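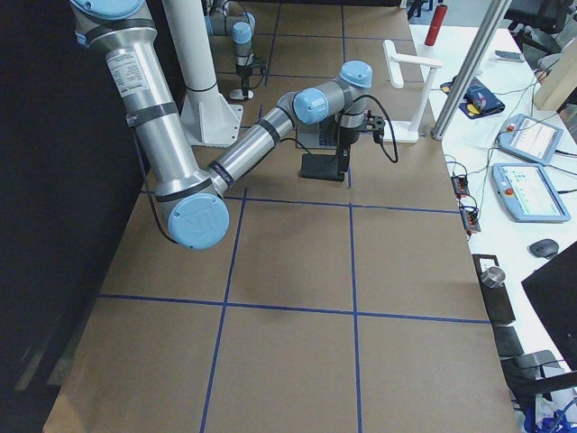 When does the pool close for resurfacing?
The day after Labor Day, for four weeks, weather permitting.

STUSTONLEY HOMEOWNERS ASSOCIATION
Minutes of the Board Meeting
August 2, 2018, Clubhouse, main room

Present: Zofia Czerwiński (President), three other directors, the property manager from Hostero, and 14 owners. One director absent with notice.

Called to order at 7:04 p.m. Quorum confirmed.

1. Minutes of the May meeting
Approved with one correction. Under Landscaping, "Wilix Court" should read "Wilix Lane." Motion carried 4–0.

2. Financial report
The manager went over the June and July statements. Late fees collected came to $635 over the two months. Water is over budget. The manager believes the irrigation timer by the north entrance was running twice a night and has had it reset. One owner asked if the overage could be taken from reserves. The President said no, it stays in operating and will be looked at again when the next bill is in.

Report accepted as presented, 4–0.

3. Pool resurfacing
Two bids were received. The Vrettos bid covers draining, chipping out the old plaster, new plaster and new waterline tile. The second bid was lower but left out the tile and did not include refilling. Discussion followed. An owner on the pool side asked about noise. The manager said chipping would take two or three days and would not start before 8 a.m.

Motion to accept the Vrettos bid, with work to start the day after Labor Day. Carried 3–1.

The manager will ask Vrettos to add a depth marker at the shallow steps. The quote for that is $235 and the Board agreed it can be approved without coming back to a meeting.

Key fobs will be turned off while the pool is closed and turned back on when it reopens. Owners do not need to bring them in.

4. Mailbox cluster on Wilix Lane
The door on the outgoing slot still does not latch. The post office has told the manager that the box belongs to the association, so the repair is ours. A replacement door and lock is $200 installed. Approved 4–0. Until it is fixed, owners on Wilix Lane should use the cluster by the clubhouse for outgoing mail.

5. Fence between the tennis court and the retention pond
Six posts are leaning and two panels are down. The manager got a price of $995 to reset the posts and rehang the panels using the existing wood. One director would like to see a price for a full replacement in vinyl before spending money on the old fence. Another pointed out that the gap is open to the pond now and should be closed soon. After discussion, motion to repair now and get a vinyl price for the 2019 budget. Carried 4–0.

6. Parking
Complaints continue about trucks parked overnight on the curve near the tennis court. The rules allow a warning and then a tow. The manager will send a reminder with the next statement. Warnings start September 1. The Board did not vote on this item – the rule is already in place.

7. Owner comments
– Light out at the corner of the clubhouse lot. Manager to report it.
– Request for a second dog bag station near the pond. Put on the next agenda.
– An owner asked that the clubhouse thermostat be locked. The President said the cover has been ordered.
– Question about whether short-term rentals are allowed. Leases must be at least six months, per the declaration. Owners who want a copy can get one from Hostero.

8. Executive session
The Board met in closed session from 8:21 to 8:40 p.m. to discuss two delinquent accounts. On returning, motion to send both accounts to the attorney. Carried 4–0.

The next meeting will be in September, in the same room at 7 p.m. The date will be posted on the clubhouse board.

Adjourned at 8:43 p.m.

Draft minutes – subject to approval at the next meeting.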